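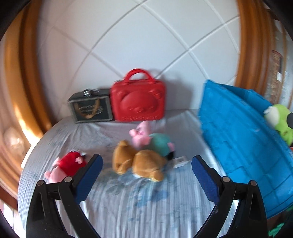

Who is the Purkham bowel screening scheme for?

Anyone in the town aged between 50 and 70 who is registered with a practice and has ever put off opening a brown envelope, which by Szabolcs Boros's reckoning is the lot of them.

Boros runs the scheme from a former dentist's waiting room on the Stekley road, where the fish tank stayed and the fish didn't. It started in October with 1,000 home testing kits sent out by post. When we spoke, 217 had come back.

"I was told to call that encouraging," he says. "I come from accounts. I'd call it 217."

He is gloomier about the letter that went with them. It ran to three pages, and the word "bowel" first turned up on the second. "We had people ring to ask if they'd won something. In a manner of speaking they had."

The new letter is one page long and was written with Dr Kariuki, the practice's senior partner, who crossed out most of the adjectives. It says what the kit is, how to use it and when to post it. Boros wanted a drawing as well. He was shown one and changed his mind.

Of the kits returned so far, 19 led to a call asking the person to come in for a further look. He is careful with that figure. "A call is a call. Most of them will be piles, or nothing. My own was nothing, and I'd already chosen the hymns."

The samples go by van to the Nilolar laboratory, twice a week if the bridge is open. 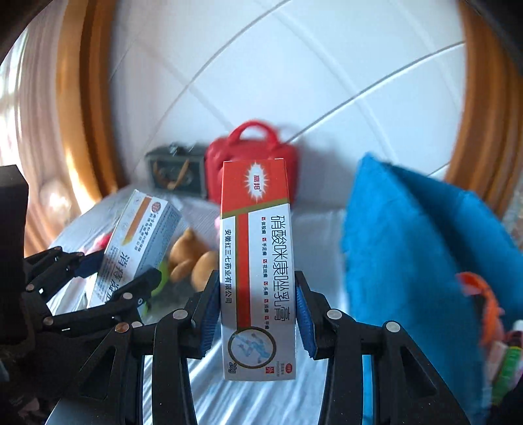
A box of miconazole nitrate cream, held upright.

Does he expect the rest to come back? He looks at the tank for a bit. A reminder went out to every household that hadn't replied, and the phone has been busier. One man asked whether his wife could do his for him. Another wanted to drop his off by hand, and was thanked and steered towards the postbox.

"They talk to me about their knees for twenty minutes first," says Boros. "Then, at the end, very quietly, they ask which way up the stick goes."

Replacement kits can be had from the practice desk at Purkham. You don't have to say out loud what you've come for. Ask for the blue form.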